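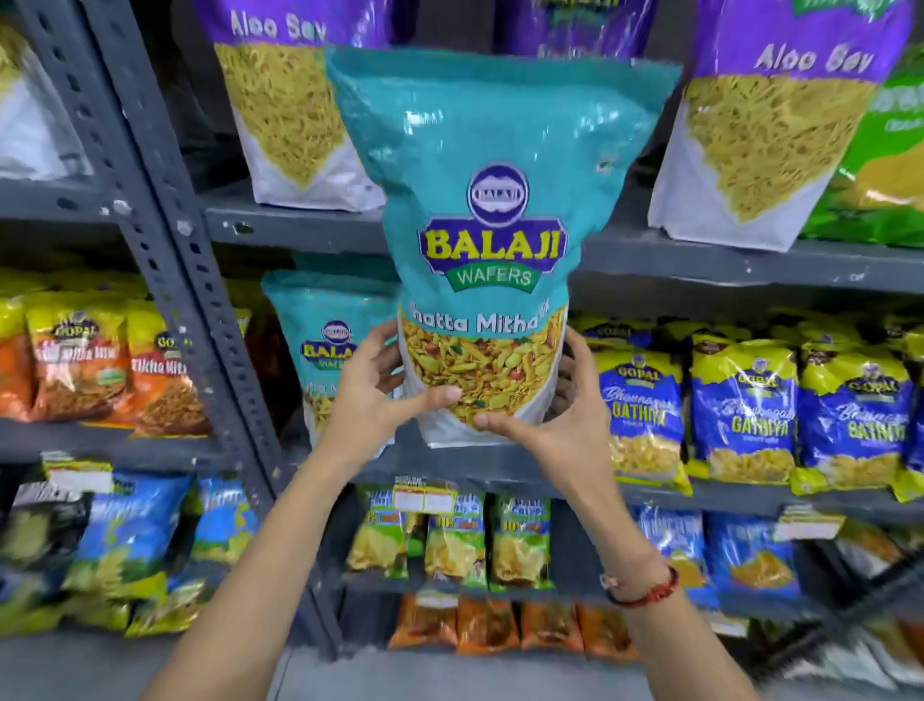

Stella Magesa wrote:

> I have lived in Kasville for two years now and I still don't understand why
> everybody tells newcomers to look in the old center first. The rents there are
> high, the parking is bad, and my cousin waited six months for a place with
> a balcony. She could have taken a house in Flilosmont the same week. If
> someone is moving here with children, I would send them over the river
> without thinking. What do the old center people see that I don't?
>
> Also, is it true that the town was founded in 1764? The sign at the north
> entrance says so but the library leaflet gives no year at all.

Dear Stella, dear all,

I will try to answer, as I have lived on both sides of the river and I moved back to the center last April. Please excuse me if some of it is known to you already.

First the easy question. The year 1764 is the year of the ferry license, so it is the oldest paper that has the name Kasville on it. There were farms before that, but they were not called anything together. Flilosmont is much younger. It was pasture until the road bridge was opened, and the first street there is still named Pasture Road, although the only animals on it now are dogs. The library leaflet leaves the year out because two local historians did not agree if a ferry is a town. I think the sign was already painted by then.

Now the rents. You are right that they are higher in the center, and I will not argue about this. When I was looking, a two-bedroom apartment near the market was 600 a month more than a similar one in Flilosmont, and the one in Flilosmont had its own laundry. But you have to add the car. In Flilosmont we needed two cars, one for each of us, as the bus over the bridge stops early in the evening and my husband finishes late. In the center we have sold one. I walk to work in the morning and I am there before the bridge traffic has moved. I did the sum one evening on the back of an envelope, and for our family the difference became quite small. For a family where both work on the Flilosmont side, at the Genum plant for example, the sum will of course come out different.

About schools I can only say what we have seen. The primary school in Flilosmont is newer and has the big field. The one in the center is in the old customs building, the stairs are steep and the yard is paved. My daughter went to both. She liked the teachers in both. What she did not like in Flilosmont was that her friends lived far apart, so every visit had to be arranged by the parents and somebody had to drive. In the center the children just go and ring the bell. Maybe for small children the field is better, and for bigger children the bell is better.

Then there is the river, which people forget when they look at houses in summer. The lower end of Flilosmont, everything between Pasture Road and the old boat sheds, gets water in the cellar in a wet spring. It is not dangerous and it does not happen every year, but ask the seller directly, and ask the neighbor also. The center is on the hill and stays dry. Elibariki Swai wrote a long message to this list after the last high water, with the names of the streets, and I think it is still in the archive. If he reads this, maybe he can send it again.

You wrote that you would send families over the river "without thinking". I would only ask them to think a little! They should go and stand in both places at six in the evening. In the center you will hear the market being packed away, the church bell and a lot of scooters. It is not quiet and I would not promise quiet to anybody. In Flilosmont at the same hour you will hear sprinklers and the motorway, if the wind is from the east. Some people love this, and my mother is one of them. She sits on our old terrace, which she has taken over together with the house, and she says she will never carry a bag up Mohamedi Street again.

Mohamedi Street is my own weak point, I admit it. It is the steep one from the market up to the water tower, and we live near the top. In winter the town puts sand on it, but late, and the delivery vans refuse to go up when there is ice. So if you have a bad knee or a baby carriage, look for something on the market level or on the first terrace, where it is still flat. Imani Mollel lives on the first terrace and has told me that there are two houses in her row coming free before summer. I have not seen them and I don't know the price. Write to her through the list, please, she does not want her number given out.

Parking. You said it is bad. It is bad on market mornings and in the evening when there is a concert. On the other days I find a place within a few minutes, but I have the resident card. You can get the card at the town office, at the window on the left side, and you must bring the rental contract and the paper of the car. They do not accept a copy of the contract. I went there two times because of this. The card is valid also for the lot behind the old station, which many people don't know, and there is nearly always space there. From the station lot to the market is a pleasant walk along the mill canal – in the dark I take the upper path, the lower one has no lamps after the second footbridge.

For the parks I think both sides win. Flilosmont has the long meadow and the new playground, and it is possible to bicycle there all the way to the weir without crossing a road. The center has the castle garden, small and very old, with the chestnut trees. It closes at sunset, and they do lock the gate. Felista Minja asked on this list some time ago if dogs are allowed in the castle garden. I asked the man at the gate, and the answer is yes on the leash, but no on the grass below the wall. I forgot to write it then, so I write it now.

One more thing about your cousin and the balcony. Balconies in the center are rare, as most of the house fronts are protected and you may not add anything to them. The back sides are another matter. Many houses have a wooden gallery at the back which is not mentioned in the advertisement, perhaps because the owners do not think of it as a balcony. Ours was not mentioned either. She should ask for "the gallery", with this word, and she may find a place faster than in six months. The best ones are on the south side of Mill Lane.

So I don't say that you are wrong. If somebody asks me, I first ask back where they work and if they have one car or two, and then I send them to one side or the other. Stella Were, who has the same first name as you and so gets your mail sometimes, moved from the center to Flilosmont in the same month when we moved the other way. We met on the bridge with both our vans. She has told me since then that she misses the bakery and does not miss anything else.

If you or your cousin want to see a house with a gallery from inside, you are welcome to come to ours. After five in the afternoon is best, and please come on foot from the market, the bell is the lower one.

With kind regards from the top of the hill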